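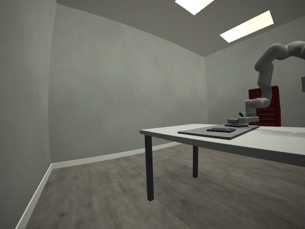
Render da sala de teste: paredes cinzentas e dois painéis de luz no teto.

Vistas-Plandolura – LEIA-ME do conjunto de dados
Última atualização: February 2, 2019

Olá! Este repositório junta as minhas notas sobre o que se vê (e o que não se vê) de cada lugar do Pavilhão Plandolura. Comecei a escrevê-las em dezembro, depois de pagar bem caro por um lugar no Bloco 9 e passar um concerto inteiro a espreitar por trás de uma coluna de som, e a coisa cresceu mais do que eu esperava – já vai em 1189 linhas, referentes a 578 lugares diferentes.

O que vem no pacote
lugares.csv: bloco, fila, número, altura do assento e distância ao palco em metros.
notas.csv: uma linha por visita, com a nota de visibilidade de 0 a 5 e um comentário livre.
montagens.csv: o tipo de palco de cada evento (frontal, central ou em T).

As duas primeiras tabelas ligam-se pelo campo id_lugar. Se abrirem os ficheiros no Excel, escolham UTF-8 na importação, senão os acentos ficam todos estragados (já me aconteceu mais vezes do que gosto de admitir).

Como ler as notas
A nota vale para o tipo de palco indicado e só para esse. Um lugar lateral que leva 2 num palco frontal pode perfeitamente levar 5 num palco central! As obstruções têm uma coluna à parte, com três valores: nenhuma, parcial e grave. Uma grade à altura dos olhos conta como parcial, mesmo para quem é alto e nem dá por ela. 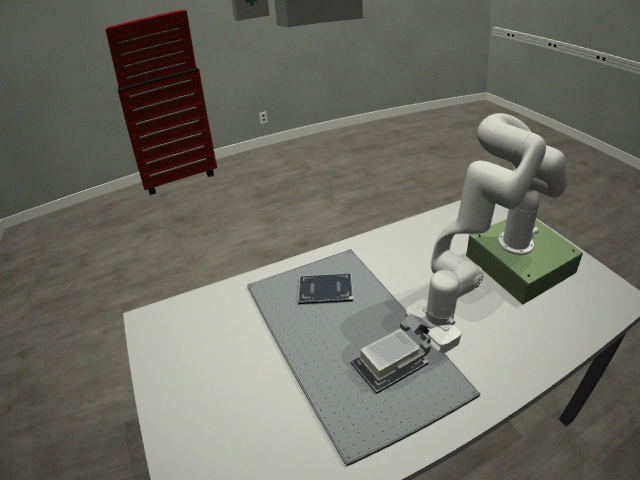 A coluna angulo, em lugares.csv, foi a que me deu mais trabalho. Mede o desvio entre o assento e o eixo do palco, em graus, e faz uma diferença enorme nos blocos laterais. Para perceberem porquê, olhem para a mesa branca do render: está na diagonal, com um canto à esquerda e o lado de trás a subir para a direita, e é mais ou menos assim que o palco aparece a quem se senta nos Blocos 3 e 14. Nos blocos centrais podem ignorar a coluna à vontade.

O que falta
O balcão superior está muito fraquinho, e dos 300 lugares da bancada Powell ainda não tenho nada. Também não há preços – mudam de evento para evento e eu desisti de andar atrás deles.

Uso e licença
Usem à vontade, mesmo em projetos comerciais, desde que mencionem Vistas-Plandolura. Correções e notas novas são muito bem-vindas: abram um pedido no repositório e indiquem sempre bloco, fila, lugar e tipo de palco.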